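Workroom at the Dunstan building is open again

Friday, June 13, 2025

I finally got over to the Dunstan building this week to see the workroom now that the painting is finished, and I came home wanting to redo my own spare room! If you haven't been by since April, you won't know the place. The mustard walls have gone, the noticeboard with ten years of staples in it has gone, and so has that brown carpet by the door that caught every chair leg that went near it.

What we have now is light gray walls, kept plain, and pale gray tabletops to go with them. I'll admit I was one of the people who asked for something brighter (I think I wrote "sunny" on my form, and underlined it). There were 86 forms handed in, and gray won easily. I've come around. With a calm background you can see what you're working on, and my eyes weren't tired after a whole afternoon in there, which they always were in the old room.

The money side, for those who keep asking me at the bakery: painting and tables together came to nearly 3000 dollars, paid for out of the spring sale and a small grant from Arkuvmont. The floor is a separate job and hasn't been priced yet. It's been scrubbed, though, and it looks a good deal better than it did.

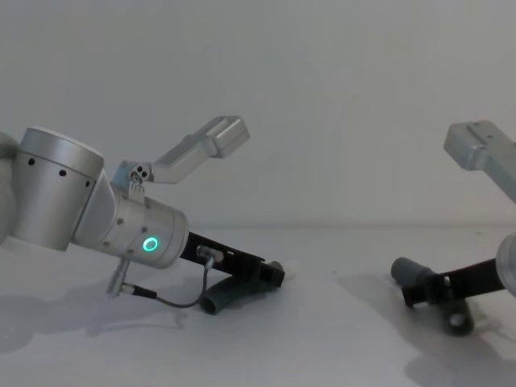
I also asked about the walls staying bare, and the answer is yes, for now at least. No posters, no tape, no hooks. There's a new board out in the corridor for notices, and it has a proper lid on the pin box this time. Someone has already put up a card for a lost umbrella and another for a found umbrella, right next to each other, so do go and look if either one is yours.

The tables took the longest to get right. The first lot came from Plesine in the wrong height and had to go back, and then the second lot sat in a truck over a holiday weekend while everyone phoned everyone else. I sat at one for most of Tuesday and it didn't wobble, even when I leaned on it to reach my bag. The old ones needed a folded beer mat under at least one leg, and if you sat at the wrong end your pencil rolled off onto the floor – every time!

A few of you wanted to know what became of the old tables. They went to Skunley, where the garden people are going to use them as potting benches. I think that's a lovely end for them, and the paint spots will fit right in.

Cleaning is simple. Warm water, a soft cloth, a drop of dish soap if you've made a real mess. Please don't use the scouring pads from the kitchen. I was shown a test piece that had been gone over with one and you could see every scratch on it from the doorway. Coffee is fine as long as the cup has a lid (I heard some grumbling about this, and a bit of it was mine).

Sessions are 45 minutes to start with, and you can book two in a row if the next one is free. The sign-up sheet hangs outside the door on a string. Evenings fill up first, so if you can manage a weekday morning you'll have a much easier time of it, and you get the quiet as well.

Still to come: new blinds, a better lamp for the dark end of the corridor, and a decision about the door, which sticks when it rains. I gave it a good shove on Tuesday and it opened on the second try. If you have a plane and know how to use it, leave a note at the front desk.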